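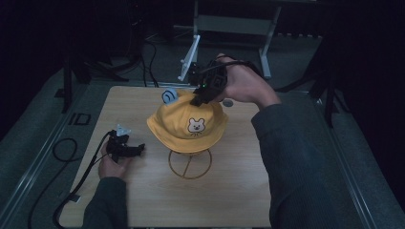

Selling hats at the Wandstead makers' market has taught me that people will pay 12 quid for a hat on a stand and will not pick up the same hat off a table. So this week I am learning about stands. The yellow bucket with the bear patch is up on the thin wire one, gold-coloured, ring at the bottom, and I have to admit the brim hangs nicely all round when it isn't lying in a heap.

The stand is from Avetetti. It came flat, with 3 steps of instructions and a drawing of a much smaller head.

Jussara Rangel has the pitch next to mine and sells candles. She told me in September that my table looked like lost property. I've thought about it most days.

Rules so far. Patch to the front. Brim pulled down evenly. Crown pushed out from the inside with a fist, then left alone. I am bad at the last part.

Tried a mug as a stand. Tried a jam jar. A colander gives excellent height but customers ask about the colander.

Before anyone suggests it, yes, I've seen the Javska display tree. It holds 40 hats and costs 80 pounds and I would have to get it on the bus.

Valquíria Evangelista wants to know why the bear looks worried. He's seen the takings.

Packing up is the next problem. The stands won't stack. If you've found a box that takes wire rings without tangling the lot, please reply, I'm up till midnight sewing anyway.

Print this thread | E-mail this thread

Home Posts Replies Shop About

More from this author
Ironing a brim without ruining your evening
Camargo cotton: second wash report
What I took to the market and what I carried home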